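Briton Community Help > Workshop and Equipment > Robots and automation

Budgeting for a robot arm to pull drives out of old desktops – what am I forgetting?

Posted by Rodrigo Simões
Sunday, December 17, 2023

Trying to get a number together before February, which is when our grant people want the form. We're a small refurb place (Moreira Reuse, two rooms behind the tile shop). We take in old office desktops, wipe or pull the hard drives, test memory, sell on what we can. Usually 200 towers a month. Drive pulling is the boring part and we keep losing people to it.

Idea is one arm on a bench, tower lying on its side with the panel already off, arm takes the drive out and puts it in a tray. Person still opens the case and unplugs the cables. I'm not trying to automate the whole thing.

What I have on the list so far:

Arm
Gripper
Bench
Computer to run it
Install / training from the dealer

The dealer (Drevov) sent a quote that's basically arm and gripper and a line that says "accessories as required". Thats the line that scares me. What goes in there? And do I need one camera or more? The quote has one, a fixed one over the bench.

Also is it dumb to buy the arm first and work out the rest after. We have 16 weeks to spend the money once it lands and I'd like to not waste them waiting on parts.

Mixed towers by the way, but a lot of one maker because of where they come from. Most of them have the tool-free plastic caddies. Not all.

rutska_bench

get a used arm. you can find them cheap, the controller is the expensive bit if it dies so make sure it comes with one. dont pay for training, theres videos

one camera is fine

Tamunoemi Ugwu

Disagree with a lot of that, sorry. Used arm can be ok but ask what the grant allows first – ours wouldn't pay for anything without a warranty. And don't skip the training. Two days of someone standing next to you is worth it when the thing faults and you have no idea what the light means.

OK typing this on a break so it's in no order.

Your "accessories as required" line. Get them to break it out. On ours it turned into bench framing, fixtures, cable management, spare fingers, second camera, mounting plates. All small stuff on its own, 41 line items by the end. Framing was the surprise. If you use aluminum extrusion for the bench (do, you'll be moving things constantly) then you're also buying brackets and nuts and feet, and the good feet aren't cheap.

Fixtures. You need somewhere for the part to go that's the same place every time. A cardboard box is not a place. We print ours, so put a printer and filament in the budget or find someone who has one. Plan on redoing each fixture more than once. Ask if the grant counts a printer as equipment, some don't.

Gripper. Don't go by the payload number, a hard drive weighs nothing. Go by how much room the fingers and the linkage take up when they're down in the case. There's the drive cage, loops of SATA cable, the top rail, and all those plates have to fit in between. Take the dealer a tower, your worst one, and ask them to show you it reaching the caddy. If they only want to demo on blocks on a clean table I'd worry.

Cameras. Two. Fixed one tells you where the tower is and whether you've got the drive. Wrist one tells you what's going on down in the bay where the fixed one is blocked by the arm itself. If you can only afford one on day one, buy the fixed and get the mount and the cable run for the other put in anyway. Retrofiting the cable is miserable.

Wrist camera for the first two, bench camera for the last:
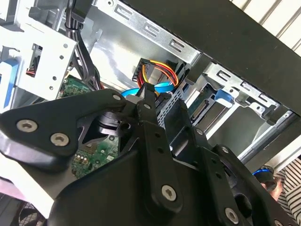
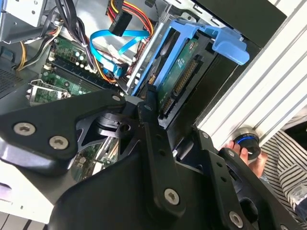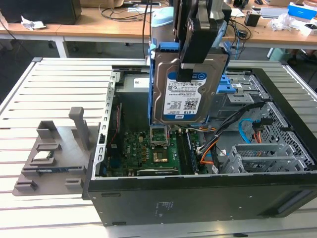

So the other thing is floor space. Leave room for a person beside the case, with somewhere to stand that isn't under the arm. And a surface behind for all the junk, monitors and bags and boxes, it's going to pile up somewhere. If your second room is small measure it with the bench AND the chair.

Stop button: should be where the person's hand can get to it without looking. Ask Drevov where theirs goes and how long the lead is. Also ask who does the risk assessment. Ours was a seperate invoice and it was not on the quote. Big one, would've sunk us if we hadn't had some slack.

On buying the arm first – I wouldn't. Order the framing and the camera stuff first or the same day, the arm can sit in its crate. We had the arm and no bench for ages. 16 weeks is tight but doable if the orders all go in week one.

Things to put in that people leave out:

spare gripper fingers or pads, a full set
electrician, if you need a new outlet
anti-static mat and straps for whoever's working next to it
a stack of scrap towers to practice on – you have those
someone's hours. real hours. it won't set itself up between customers

For the towers without the plastic caddies, just keep doing them by hand. Don't let anyone sell you a screwdriver tool for the first year.

Rodrigo Simões

This is great, thank you. Asked Drevov about the risk assessment and yep, extra. They're sending a new quote with the accessories split out. Will also haul a tower over there, there's one with a really mean drive cage I've been saving.

Do you remember if shipping on the framing was by length? Our door is an awkward one.

Tamunoemi Ugwu

By length yeah. Get it cut before it ships, costs a bit per cut but cheaper than the oversize fee. Send me the new quote if you want a second pair of eyes on it.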